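I have been putting off writing about the gripper build for two months, mostly in the hope that I'd have something nice to say. It's June now and the upstairs table at Grirnau has been given over to it most evenings, so I may as well get my doubts down while they're fresh.

The plan is Vinach. If you haven't run into it, it's a set of free drawings for a pair of hand-held grippers. You carry them, do a chore with them, and what you recorded is supposed to teach an arm to do the same chore later. The write-up says a weekend. I don't believe in weekends any more.

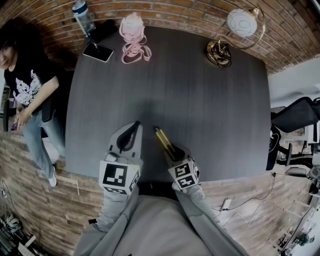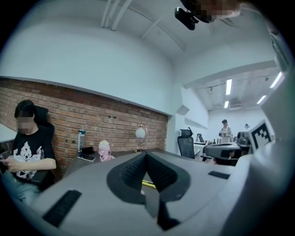 The dark gray table by the brick wall, with the globe lamp on it. We've got one gripper with black fingers and one with yellow, and I can't tell you yet which I like less.

What does a pair cost to build at home?

Ours came to 600 dollars before the arm, and the arm is where the money goes. The printed parts are cheap. The small stuff got us: bearings, screws in a length no shop in town carries, two rounds of shipping. The parts list leaves out cables entirely.

I should say where I'm coming from. I've been a member at Grirnau long enough to see a few robots arrive in a cloud of excitement and leave in a box. The last one was supposed to water plants. So when the Vinach idea came up I said I'd help with the printing and keep my opinions to myself, and I've managed half of that.

The bodies printed fine. I used the Fudumard filament because we had a lot of it, and it's decent if you keep it away from damp. The first set of fingers split along the layers after a few squeezes. I turned the part on its side, gave it thicker walls, and the next set held. That change isn't in the instructions, though there are seven pages on how to name your files.

Then the markers. Each gripper has a block at its base with those black-and-white squares on it, so a camera can work out where the thing is. Fine in principle. In practice the print has to be flat and matte and exactly the right size, and our first sheet came out slightly shrunk because the printer driver had "fit to page" ticked. It took an entire evening to find that. Everything the software told us was wrong by the same small amount, and it reported it with total confidence.

Speaking of the software, we're on build 2201 of Oláh, the recorder. It's the best part of the project and it still drops a recording now and then with no message. I've gotten into the habit of checking the folder after every 10 takes. Somebody on the message board says a newer build fixes it. Somebody else says the newer build broke their calibration, so I'm staying put.

Do I think it will fold a towel by fall? No. I think it will pick up a block if the block is where it was last time and the light is the same – maybe a sponge. I've read the pages where it does much more than that, and I notice that none of them say how many tries it took.

I will admit the grip action is good. There's very little slop in it after I re-reamed the pivot holes, and it's pleasant to use, which surprised me. My wrists are less sure about it.

Next job is a spare set of fingers and some way of keeping the cables off the floor. If you've built a pair and found a pivot screw that stays tight without glue, leave a comment with the size.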